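Jewelry bench notebook
Burkimton repair room, entry for November 2023

Small-goods sorting, lot from Cakholm. Written up the same evening from pencil notes, so the order below is the order of the pencil notes.

Purpose: get the mixed small pieces apart, decide which go to restringing, which to cleaning, which to the chain tray, and write a tag for each. The lot came in one bag, with no list. Lai-ching had already taken out the paired earrings in July and those are under their own numbers. What remained is the odds and ends.

Surface. I have stopped using the bench top for the first spread. Beads roll, and anything thin slides under the edge of the mat. A blanket laid flat on a bed or a wide table holds small things where they are put. Dark is better than light for silver. It is worse for black items and for dark red thread, which has to be looked for with a low lamp. Lint is the other cost. Everything picked off a blanket gets a pass with the soft brush before it goes in a bag.

Beaded bracelet, reddish-brown, round beads, single strand, even in size. Red cord with it. I have entered the beads and the cord on one tag until we know whether they belong together. Material of the beads not determined. Do not write "wood" or "carnelian" on the tag on the strength of color. Muammer Dursun did that with the Prusley lot and we had to redo the labels.

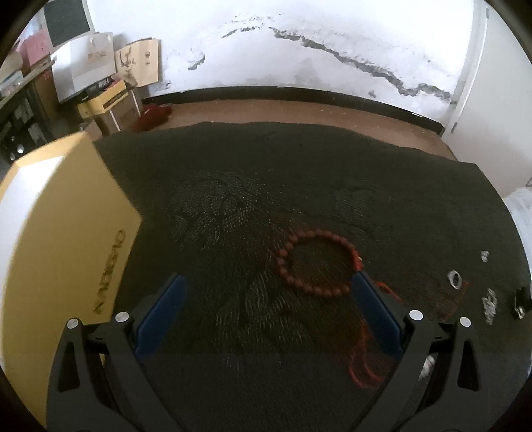

Restringing stock on hand: waxed thread, 60 meters on the open spool, and one sealed spool of 200. Either will do for a bracelet of this kind. The elastic is too old. I pulled a length from the middle of the roll and it did not return. Discard it, do not put it back in the drawer.

Procedure for cord and thread, as agreed with Teodor Strand:
Lay the piece out in an open loop before touching any knot.
Follow the cord from the bead end outward. Never pull from the free end.
Note each knot on the tag before undoing it. If it looks decorative, leave it.
Fine loose threads go in a small bag with the piece, even if they look like waste.

The last point cost us an argument. Teodor wants them kept because the fiber can be matched when buying new cord. I think a two-inch sample is enough. We are keeping all of it for now.

Silver-colored pieces. Tag them as "silver-colored" until tested. Acid bottle is low and I did not open it for this lot. On the list: one thin ring, one tiny pendant with a circular shape, a rounded ornament with small balls on its edges, and a chain in a tangle. The ornament goes in its own bag. Projections like that catch on chain and on brush bristles.

Chain: no pulling, no oil yet. Put it on the glass plate, two pins, work from whichever loop stands open. If it has not moved after 8 minutes, put it down and do something else. Baby powder helps on dry chain but gets into the links and has to be rinsed out, so it is second choice. Lai-ching uses a drop of mineral oil first and powder never. Her results are no worse than mine.

Watch. Black perforated strap, round metal case back. Store face down on cloth only while sorting, then in a padded sleeve. I did not open the case. Case opening is for Muammer Erdem, and the strap comes off before he gets it. Strap to be wiped with a damp cloth, including inside the holes, where soap collects if you use any.

Spacing. I set a hand's width between the pieces where there was room. Bracelet and cord stay touching for the reason given above. If a chain lies near a ring, move the ring, since the chain will shift as soon as it is lifted.

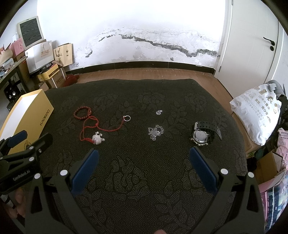

Gülizar Ateş, reading this over: I would take the watch off the cloth before anything else. Fibers get under the crown and Erdem has complained twice. Also, the chain should not wait on fabric at all, it picks up fuzz and then you are cleaning and untangling together. Put both straight onto a tray and leave the blanket for beads and cord.

Accepted for the watch. For the chain I would still do the first spread on cloth and then move it to the glass at once, before the tags are written. Will try her order with the next lot and note the difference.

Tag numbers: this lot starts at 366. Old Prusley tags stop before that, the gap is deliberate. The brown card tags are finished, use the white ones, pencil only. Ink bled on the last set.

Outstanding
Acid, small bottle, order from Ateş.
New elastic, or decide to do without.
Low lamp: switch sticks, works if pressed at the left side.
Ask Cakholm whether the red cord came in on the bracelet or separately. Tag stays open until they answer.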